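Weigh It: The Case for a Scale in Every Teaching Kitchen

By Siv Hedlund

Community cooking programs have long taught measurement by the cup. The practice is familiar, the tools are cheap, and most participants arrive with a set of measuring cups already in the drawer at home. It is the position of this essay that the practice should be retired as the standard for dry goods, and that the kitchen scale should take its place in every course that receives public support.

The argument begins with dried beans, which are a staple of the low-cost menus that such courses are designed to teach. A cup of small beans and a cup of large ones do not hold the same amount of food. Large beans leave wide gaps between them, and small ones settle closely. One cook levels the cup with a knife, another leaves it heaped, and a third shakes it and adds a little more. All three will report that they used one cup. When the pot is too thick or the portions run short, the recipe is blamed.

At the Perell Street kitchen, where I supervised adult courses for several years, the matter came to a head over a red bean soup. The written recipe had been passed from instructor to instructor and gave its quantities in cups and "handfuls." Amber Bloxham, who taught the evening section, rewrote it by weight one July and asked that every group follow the new sheet. Complaints about the soup largely stopped. More to the point, participants began to ask what their other recipes weighed.

The change does not require that cups and scoops be thrown out. A scoop remains the best way to move beans from a sack to a bowl. What changes is the authority given to it. The scoop carries the food – the scale decides when there is enough.

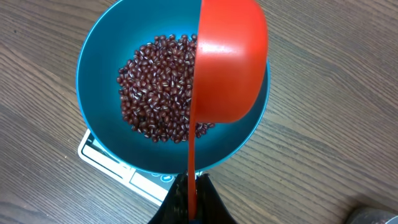 Small red beans in a bowl on a digital kitchen scale, with a measuring scoop.

Three objections are commonly raised, and each deserves a fair answer. The first is cost. A basic digital scale is a modest purchase, and it can serve several participants in turn. Programs that replace lost and cracked cups every season should include that expense in any comparison.

The second objection is that weighing is intimidating, particularly for older participants who have cooked well for decades without it. This concern is sincere, and instructors should respect it. An experienced cook has no need to be corrected in her own kitchen. A shared recipe is a different matter, as it must work for people who have never seen the dish made.

The third is that scales fail. Batteries run down, and inexpensive models may drift. Programs should keep spare batteries on the premises and check each scale against a known weight at the start of term. The Erkach adult school does so with an unopened bag of sugar, a method that any site can adopt.

A reasonable policy would ask that recipes issued to participants list dry ingredients by weight first, with the cup measure following in parentheses. Instructors should demonstrate the zero button in the opening session, with the empty bowl already in place, and should repeat the demonstration whenever a new participant joins. Spoon measures may stay as they are for salt, spices and baking powder, where the quantities are too small for most household scales to read well.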